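Pindelwood Amateur Players
Minutes of the make-up and wardrobe meeting, March
Held in the back room at Ilthorpe, 7.30pm

Present: wardrobe, make-up, props, the stage manager, two members of the chorus who thought it was a rehearsal and stayed for the biscuits.
Apologies: lighting, front of house. The director sent a message saying to start without him, which we had.

1. Minutes of the last meeting

Agreed as accurate, apart from the paragraph on the moustaches, which wardrobe said made her sound cross. She was asked whether she had been cross. The paragraph stands.

2. Matters arising

The mirror with the bulbs has been rewired and no longer hums. The lid of the big powder tin is still missing and the tin is still wearing a saucer.

The smell in the costume cupboard has been traced to a fur collar. It is now in a sealed bag on the top shelf, and will be discussed again when someone is brave enough to open it.

3. Sorting the make-up box

Make-up reported that the box had been emptied, wiped and refilled. Anything dried up, split or unidentifiable has gone. This included a stick of greasepaint labelled "Yap", in what looked like a child's handwriting, which turned out to be left over from the year we did the dog play. Props asked if she could have it for sentimental reasons and was told the bin had already been collected.

Sponges will be bought new for each production and thrown away afterwards. Last year's were passed round the meeting as evidence, and the motion was carried very quickly.

4. Brushes

The longest item of the evening. We own plenty of brushes and hardly any that people will admit to liking. Make-up proposed keeping a small set for the principals and letting the chorus bring their own. The chorus, being present for once, objected.

Two brushes were put forward for the principals' set. Both have black handles and silver ferrules. One has a dense, dark tuft cut at an angle and "Solve" printed on the handle in white. The other has dark brown bristles that spread into a fan. Make-up would like the angled one for cheekbones and the fan for brushing off spare powder. The stage manager asked if one brush could do both jobs, and there was a short silence.

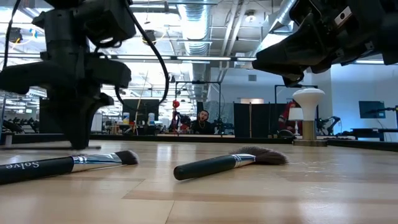
5. Washing and storage

Brushes to be washed after the last performance of each run, and in between if shared. Lukewarm water and baby shampoo, bristles pointing down, then laid flat on a towel overnight. They are not to be stood in a mug while wet, as the water gets into the ferrule and the hairs fall out on somebody's face in Act Two.

They are also not to be used for dusting the set, applying glue, or basting. The last of these was put in at the request of the catering team, who say it happened once and they have apologised.

Props has offered a canvas roll with pockets. It was made for chisels but is clean. Accepted with thanks.

6. Money

The make-up budget for the summer show is £85. Wardrobe pointed out that the hats alone are getting more. Make-up pointed out that hats do not run out. It was left there.

The catalogue from Todum has gone up in price again. Make-up will order only the setting powder and remover from them, and get cotton wool from the chemist. The stage manager noted that we have 2000 cotton buds, bought by mistake, and that nobody is to buy another cotton bud in his lifetime.

7. Summer show

There are 22 faces to be done before curtain up, with two people doing them. Chorus to arrive first, already moisturised. Principals to follow in order of appearance, whatever they may feel about that. The ghost goes last because he comes off on everything.

Beards are to be grown where possible. A list will go up on the noticeboard, and those on it have until the dress rehearsal.

8. Any other business

One of the chorus asked when the rehearsal was starting. She was given the date.

Wardrobe asked for the return of her good scissors, no questions asked. She then asked several questions.

Actions
Make-up: order powder and remover; label the principals' brushes.
Props: bring the canvas roll.
Stage manager: beard list; find a home for the cotton buds.
All: look for the tin lid.

Meeting closed at 9.10pm, when the biscuits ran out. Next meeting in April, same room.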